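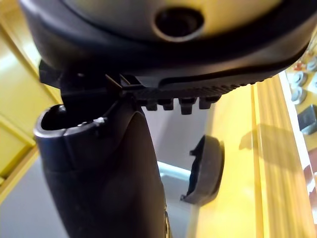 Photo: Rasmus Kalniņš

Against the fourth revision

By Lilian Sang
August
9 comments

Most home-built arms I have seen get worse after they start working. The owner reaches the point where the thing will close on a part and lift it, and then begins replacing pieces that were doing their job.

I share a workshop with four other people, and we built one arm between us. The gripper has a thick black finger, a linkage tucked up under the wrist housing, and very little space between the two. Every revision anyone proposes goes into that space. Heino Raudsepp wants a stiffer bracket. Algirdas Toom wants to reprint the finger with a deeper socket. Both changes are reasonable on paper, and both would cost us the calibration.

Calibration is the part hobby builders undervalue. Our offsets took 1338 logged closes to settle. A new finger that differs by half a millimeter at the tip makes that log useless, and the log is worth more to me than the finger. The finger can be made again in an evening.

My position is that a shared machine should have a freeze. Ours is 2000 cycles. Until the count is reached, the only parts that may be changed are broken ones, and the replacement is made from the same file at the same settings. Software is exempt, with one exception — the closing force limit stays where it is.

Jolene Ruddock objects that a freeze preserves bad decisions. It does. We have a cable route I dislike and a wrist that is hard to get a driver into. I would still take a known fault over an unknown one, as I can write a correction for the first.

Her stronger point is that people come to a workshop to make things, and running cycles is dull. I have no good reply to that. Build a second gripper on the bench, then, and leave the mounted one alone until the count is up.

Shared 5 times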